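4. Before first use: checking the workspace

The Trimitz table must stand on a floor that is flat and dry. Leave 80 cm free on every side, so that a person can walk around with both hands full.

1. Open all 2 locks on the legs and pull the legs out until you hear the click.
2. Close the locks again. Push on each corner with your hand. The table should not rock.
3. Wipe the top with a soft cloth and a little water. Do not use alcohol — it leaves white marks.
4. Lead every cable to the back side and fix it with the clips from bag 3.

Note: The clips are small and easy to lose. Ask Edem Wumbei at the Atinga store for new ones.
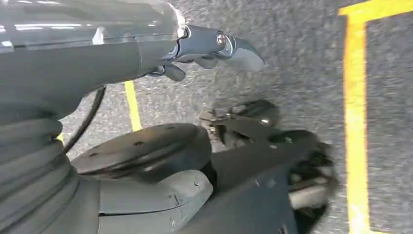 5. Look if any cable hangs down in a loop where a sleeve or a hand can catch it. Shorten the loop, but do not pull it tight. A moving part needs some slack.
6. Keep cloths, paper and tools away from joints and folding covers.

Caution: Never put your fingers between the ridges of a folding cover. Switch off the power first, and wait until everything stands still.

7. Write your name and the month in the table book. The next check comes after 2,000 hours of work, or in February.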